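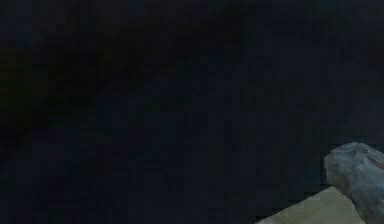

Dear all, I have been meaning to answer the message about the lamps on the Plestell footpath since Wednesday, and as usual I have let it grow in my head until it is far too long, so do get yourselves a cup of tea first. I was very much in favour when the parish first talked about turning them down after eleven, and I still am, mostly. What I hadn't thought about is what a little light does when there's only a little of it. You get something like the picture at the top, one rounded bluish-grey thing with a pale crest where the light catches it and near enough blackness all round, and your eye goes straight to it and stays there. With the lamps off altogether I find I see the path better, once I've stood still for a bit.

On Tuesday night's message, this was the part I wanted to answer:

> I walk back from the Hitalov bus stop most evenings and
> the last 60 yards are the worst, after the bend. I don't
> want to be the one who spoils it for the stargazers but
> could we not keep three lamps on until the last bus is in?
> I would also like to know who decides the times.

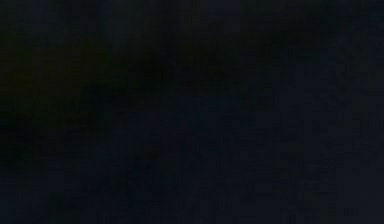

I don't think you would be spoiling it for anyone, and please don't feel you have to apologise for asking! I used to come that way myself with heavy shopping, and I know the bend you mean - the hedge comes right out and there's that dip where the puddle sits from November onwards. Keeping the lamps on until the last bus seems perfectly fair to me. The bus is due at 15 minutes past, though we all know how it can dawdle through Younis, so I would ask for a little leeway.

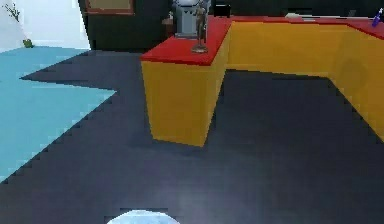 As for who decides, the times are set on a clock in the grey box by the stile, and the parish has to ask Fesedow to come out and alter it. They did it last time for nothing because they were passing. I have the letter somewhere and will look it out. It's worth asking at the same time whether they can fit hoods, as the lamp by the chapel throws half its light into the trees and on to bedroom ceilings.
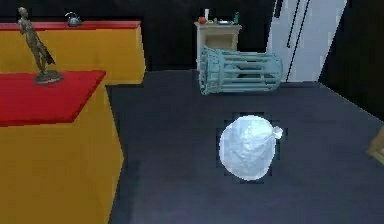
In the meantime a small torch pointed at the ground does very well, and a red one is better if you're hoping to look up afterwards. I have 17 signatures for the hedge to be cut back and would gladly take more. The sheet is in my porch, under the stone, so just help yourselves to the pen and put it back when you've done.

Warm wishes to everyone, and mind the dip.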